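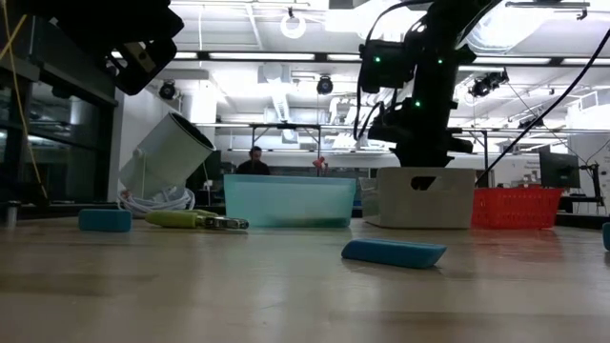 Equipment planning: the sorting bench

Gallery and notes, August update

Kirnetti is partway through planning a second robot workcell, and this page collects what the first one has taught us about the shopping list. It is written for the people who have to sign off on the next round and for anyone at the Ekness site who is pricing a bench of their own. The arm itself takes up most of the discussion in meetings, so these notes spend more time on the rest of it.

The bench

The tabletop is light-coloured wood with a glossy surface, and it picks up reflections from the overhead lights. For the second bench we have asked for a matte top. The supplier quoted the same price for both finishes. Order the matte one.

Bins and baskets

A translucent teal bin, a white basket with a handle cutout and a red-orange mesh basket are in use at present. They are cheap and easy to replace, but the exact shapes matter once a task has been set up around them. Buy spares in the same order as the originals. We left it four months on the first bench and the white basket had been discontinued by then, so the replacement was a slightly different height and the drop positions had to be taught again.

Put 8 containers on the list for each bench, including spares. Mesh and solid sides should both be represented.

Objects to handle

Blue foam blocks are the everyday item. They don't mark the table and they tolerate a bad grip. A hand tool with a yellow-green handle and metal jaws is on the table as well, and it is a harder thing to pick up. The budget line for handling objects was set at $20 per month and we have stayed under it.

Arm and mounting

The arm comes down from above the bench and leaves the tabletop clear. Overhead mounting costs more at the start. You need something solid to hang it from, an installer who is comfortable working at height, and a second visit to check the fixings after the first weeks of use. Zwahlen quoted for the mounting work separately from the arm, and we would ask for it that way again. It made the two parts easier to compare with the Mitow quote, which bundled everything into one figure.

Allow two days for installation. We booked one and paid a call-out fee for the other.

Cameras

There are camera modules on the arm and more cameras hanging from the overhead structure. Budget for the brackets as their own line. On the first bench the brackets, clamps and fasteners came to $894, none of which was in the original request. Ask for adjustable ones, and get them all from the same maker so that one hex key fits the lot.

Cables

A long yellow cable hangs down on the left, a thick black one arcs across on the right, and a white one sits coiled on the table. Cable management was left out of the first budget altogether. For the second bench we have added overhead tray, sleeves and labels, plus an electrician's time to run power from the ceiling. Measure the cable path with the arm at full reach before ordering lengths.

Lighting

The ceiling has long fluorescent panels and the room is very bright. We are not planning extra fixtures. Blinds are a possible later purchase, to be looked at once the second bench is in its final position.

Still to be priced

Replacement gripper fingers, 2 sets per bench
Service contract, second year onward
Floor marking and signage
Freight to Ekness, including tailgate delivery
Storage shelving for spare containers

Quotes for these should go in the shared planning folder under the supplier's name, with the expiry date in the file title. Quotes without an expiry date will be sent back.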